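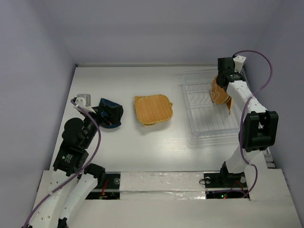 2018年10月13日。飴釉の調合をやり直している途中の覚え書き。夏の終わりに焼いた分は、どれも茶色というより醤油の煮詰まった色になってしまって、縁の薄いところにだけかろうじて飴らしい明るさが出ていた。あれはあれで好きだという人もいて、実際に何枚かはもらわれていったのだけれど、やりたかった色とは違うので、私としてはどうも落ち着かない。やりたいのは、白い台に置いた編み物の、あの橙がかった黄褐色である。細かい編み目の平らなところと、ぐるりと回った黄みのある縁とで少し調子が違っていて、縁のほうがわずかに盛り上がっている、あの二段構えの感じを釉薬の厚みの差で出せたらと思う。左にある濃紺との取り合わせもよくて、飴と瑠璃の掛け分けをもう一度やってみようかという気になっている。瑠璃のほうは後回しにして、まずは飴から。

前回の反省から書いておく。鉄を入れすぎたのだと最初は思っていた。弁柄の量を帳面で確かめると、確かに春の調合よりも多い。ところが、その春の調合をそのまま使って焼いた小皿も、夏の窯では同じように沈んだ色になっているので、どうも弁柄だけの話では済まないらしい。そこで棚の奥から古いテストピースを引っぱり出してきて、机いっぱいに並べて眺めていたら、半日がそれで終わってしまった。裏の番号が鉛筆書きのものは全部消えていた。焼く前に鉛筆で書けば当然消えるのに、当時の自分は何を考えていたのか。今回からは必ず鉄の絵具で、細い筆で、素地に直接書くこと。前にも同じことをこの帳面に書いた気がするが、もう一度書いておく。

疑わしいのは灰である。春に使っていたのは、前々から大事にしていた甕の底の灰で、あく抜きを念入りにやってあった。夏に使ったのは新しく分けてもらった灰で、こちらは気が急いていて、水を替える回数をだいぶ端折った。あくが残った灰は、釉薬にしたときに妙に流れやすくなったり、乾くあいだに表面へ白い粉が吹いたりする。そういえば夏の釉は、掛けて一晩置いたら口縁のあたりがうっすら白くなっていた。指で払って、そのまま窯に入れてしまった覚えがある。あのとき立ち止まればよかったのだが、窯詰めの日というのは、どうしてあんなに気が大きくなるのだろう。

そんなわけで、灰のあく抜きを一からやり直した。出発点は乾いた灰で3,000グラム。粗い篩を通して、炭のかけらと釘と、なぜか混じっていた陶片を取り除く。水に入れてよくかき混ぜ、浮いてきたものを掬って捨て、沈むのを待って上澄みを捨てる。ひたすらその繰り返しである。はじめの上澄みはぬるぬるしていて、番茶のような色がついている。素手で触ると後で指がひりひりするので、必ず手袋をすること。手伝いに来てくれた学生さんにもそう言っておきながら、自分が素手でやってしまい、その晩は湯呑みを持つのも嫌になった。

水を替えるのは朝と夕方と決めた。回数を決めてしまうよりも、上澄みの様子を見て決めたほうがいいというのは、昔の先生に教わったとおりで、先生は上澄みを舐めていたけれど、それは真似しないことにしている。私は指で挟んでこすってみて、ぬめりがなくなったらおしまいにする。念のため試験紙でも見た。試験紙の色はまだ少しアルカリのほうに寄っていたが、灰なのだからこれは仕方がない。ぬめりのほうは、もうまったく感じなかった。

仕上げに目の細かい篩に通し、布を敷いた素焼きの鉢に流し込んで水を吸わせた。鉢は夏のあいだに乾かしておいたものだから、面白いように水を吸ってくれる。翌日には豆腐のようになり、その次の日には板の上で割って広げられるくらいになった。すっかり乾いたところで量ったら2,747グラム。思ったより減らなかった。土灰としてはきれいなほうだと思うし、もらってきたときの見かけよりずっと素直な灰だった。疑って悪かったと思う。それで、この灰を「新・水簸済」と書いた袋に入れ、夏の残りの灰は別の袋に入れて赤い紐で縛った。赤い紐の袋は釉薬に使わないこと。捨てるのも惜しいので、いずれ棚板に塗るアルミナのほうで何かに使えないかと思ったのだが、冷静に考えるとそれは棚板に器をくっつけるだけの話なので、やめる。畑に撒くことにする。

長石については、Trendenから取り寄せている粉末をこれまでどおり使う。袋が新しくなって、口の折り返しがずいぶん開けやすくなった。中身の様子は変わらないように見えるが、袋が変わったときには中身も疑えというのがうちの合言葉なので、古い袋の残りと新しい袋のものとを、小さな団子にして並べて焼いてみるつもりでいる。団子は素焼きの小皿に載せること。前に棚板に直接載せて、あとで鏨で剥がすはめになった。あの傷は今も棚板に残っていて、窯詰めのたびに目に入る。

調合は、長石と灰の割合を少しずつずらしたものに、弁柄を一定の割合で外割にして加えることにした。弁柄を動かすのは次の回に回す。いっぺんに二つのことを動かすと、後で何が効いたのかわからなくなって、また机いっぱいにテストピースを並べて半日うなることになる。わかっているのに、窯の隙間があると、つい欲張って変わり種を入れたくなるのが困ったところで、今回も一枚だけ、珪石を足したものをこっそり入れた。こっそりと書いても自分で書いている帳面なのだから世話はない。

土はChâuの赤みのある土と、いつもの白土の二通りにした。Châuの土は、ここ一年ほど仲間うちで使い始めたもので、粘りがあって轆轤では気持ちよく伸びるのに、乾くときにへそを曲げる。とりわけ平たい皿は、縁が先に乾いて反り返る。新聞紙をかぶせてゆっくり乾かせばよいのだが、この季節は日によって風が乾いていたり湿っていたりして、どうも読み違える。作業場の入口に近い棚に置いたものは反って、奥の棚に置いたものはほとんど反らなかった。入口側の棚には、しばらく皿を置かないことにしましょう。カップならどこに置いても大丈夫なようです。

飴釉は下の土の色をよく拾うから、赤土の上では暗くなり、白土の上では明るく黄みに寄る。夏の失敗のうちのいくらかは、それだけのことだったのかもしれない。春の小皿は白土で、夏は赤土が多かった。ただ、白土のものも沈んでいたのだから、それですべて説明がつくわけでもなくて、このあたりをはっきりさせるために、同じ調合を両方の土に掛けて、隣どうしに並べて焼く。隣どうしというのが肝心で、離して置くと今度は窯の中の場所の違いが混じってくる。

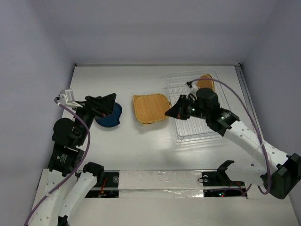

窯の場所の話を、ついでにここに書いておく。Nollerの窯は、正直で扱いやすい電気窯なのだけれど、下段の奥だけはどうしても温度が上がりきらない。熱線を取り替えてからだいぶましになったものの、それでも釉の溶け具合を見ると、上段とは明らかに違う。これまでは癖のある場所だからと避けていたのだが、飴釉のように少しの差で色が変わるものは、かえってそこに同じテストピースを入れておくと、温度が足りないときの顔を覚えられて便利だと思う。そこで下段の奥にも一組入れた。溶け足りない飴釉は、色がぼんやりして、表面に触るとざらざらとしている。その顔を知っておけば、よそで同じ顔に出会ったときに慌てなくてすむ。

冷まし方も今回は変えてみた。夏は、焚き上げてからそのままにせず、徐冷の段を長めに入れていた。あれは同じ窯に結晶の出るマットの釉が入っていて、そちらの都合に合わせたのだった。今になって帳面を読み返すと、春の窯では徐冷をしていない。飴釉はゆっくり冷ますと、鉄が表面に細かく出てきて、透明感がなくなり、くすんだ色になることがある。もしかすると、醤油色の正体はこれだったのではないだろうか。灰をあれだけ一所懸命に洗ったあとでこのことに気がついたので、少しばかり力が抜けてしまった。灰は灰できれいになったのだから、まあよいことにする。しかし、これで灰と冷まし方の二つがいっぺんに動いてしまったわけで、先ほど偉そうに書いたことを早速自分で破っている。

そこで、赤い紐の袋から夏の灰をひと握りだけ出してきて、それで夏と同じ調合の釉を小さな容器に作り、今回の窯に入れることにした。洗いの足りない灰で、徐冷なし。これが明るく上がれば冷まし方が原因で、暗いままなら灰を疑えばよい。赤い紐の袋は使わないことと書いたばかりだが、これはテストなので例外とする。終わったら紐を縛りなおしておくこと。縛りなおしました。

テストピースの番号は、Drekumの通し番号とは別にした。Drekumというのは、皆で食器を揃いで作ろうという例の企画のことで、あちらの番号は釉の名前と形が組になっているから、釉だけの試験を混ぜると後で帳簿がひどいことになる。去年の冬に一度混ぜてしまい、片づけに2月いっぱいかかった。あのとき手伝ってくれた皆さんには今でも頭が上がらない。今回の分は頭に「飴」とだけ書いて、そのあとに番号を振ってある。

釉掛けの様子。濃さは比重で合わせているつもりだが、最後のところは結局、指を入れて爪の上の乗り具合を見ている。8番はきれいに乗った。灰がやや多い調合で、掛けた端からさっと水が引いて、粉をはたいたような気持ちのよい肌になる。11番のほうは同じ濃さにしたはずなのに、なかなか水が引かず、指の跡がいつまでも残った。長石の割合が多いせいだろうか。底に沈むのも早くて、少し目を離すと容器の底で固く締まっている。にがりを数滴落としてみたら、だいぶ言うことを聞くようになった。にがりは豆腐を作るときに買った残りで、流しの下の小瓶に入っている。使った人は必ず元のところに戻しておいてください。先週は乾燥棚の上にありました。

掛け方は、全体に一度浸けてから、縁だけをもう一度くぐらせた。最初に書いた縁の調子の違いを狙ってのことである。ただ、飴釉は厚いところが濃くなるのが普通だから、縁を厚くすると、縁のほうが暗くなるのではないかという心配がある。縁を明るくするなら薄くするのが筋だろう。そう思い直して、二枚目からは逆に、浸けたあとで縁の釉を濡らしたスポンジでそっと拭ってみた。拭いすぎると素地が出て、焼けたときにかさかさの茶色になる。加減が難しい。乾いてから見ると、拭ったつもりのところがちっとも拭えていなかったり、逆に拭っていないはずのところに指の跡があったりして、なかなか思うようにはいかない。焼けばある程度は馴染むので、このくらいにしておく。

表面に編み目のような筋を彫っておくと、溝に釉が溜まって濃くなり、山のところは薄くなって明るくなる。前に櫛で引いた皿があったので、それにも一枚掛けてみた。櫛目は深すぎると食べものが詰まって洗いにくいというお叱りを、昔、家の者から受けたことがある。確かにカレーのあとなど大変なことになる。だからこの皿は使うためのものというより、色を見るためのものと割り切る。もしも色がよければ、もっと浅くて細かい筋を、竹の道具で引くか、布を押し当てて写すかして、洗いやすさとの折り合いをつけていきたい。布目の写し方は、麻の袋をほどいたものが一番よかった。木綿だと目が細かすぎて、釉の下に沈んでしまう。

窯詰めのときに気をつけたこと。テストピースはどれも立てて置く形にした。寝かせたままだと流れ具合がわからない。立てると倒れるので、足を少し広めに作ってある。それでも一つ倒して隣の釉を欠いた。欠けたところには筆で釉を足しておいたが、これはあてにしないほうがいい。流れたときのために下には捨て皿を敷いた。捨て皿はもう使いまわしがひどくて、何の釉がついているのかわからないものまである。近いうちに作り足したい。轆轤の練習をしたいという人がいたら、ぜひお願いします。厚くても歪んでいても、ちっとも構いません。

焚いているあいだは、瑠璃のことを考えていた。飴と瑠璃の境目では、二つの釉が混じって緑がかった色が出ることがあって、あれがうまくいくと大変きれいなのだけれど、流れやすい組み合わせだと高台まで一気に下りてしまう。掛け分ける順番も、飴を先にするか瑠璃を先にするかで境目の表情が変わる。うちの帳面では、瑠璃を先に掛けたもののほうが点が高くなっている。点をつけたのは当時の私だから、どこまで信用できるかはわからないが。呉須の残りを見たら、瓶の底にほんの少しだった。次にTrendenへ注文を出すときに、忘れずに書き足すこと。それから筆も一本。太いほうの筆は毛が抜けて、釉の中から毛が出てくる。

窯は、温度が下がりきるまで蓋に触らないこと。栓だけは焚き上げたあと早めに抜いた。隙間から覗きたくなるのは私も同じですが、ここで開けると貫入が入って、せっかくの試験が何の試験だかわからなくなります。出したものは番号順にせず、窯の中にあった場所のとおりに作業台に並べておいてください。色を見るのは昼間、北側の窓のそばで。夜の電灯の下では飴釉はどれもよい色に見えてしまって、前にもそれで喜びすぎたことがある。結果は次の頁に書く。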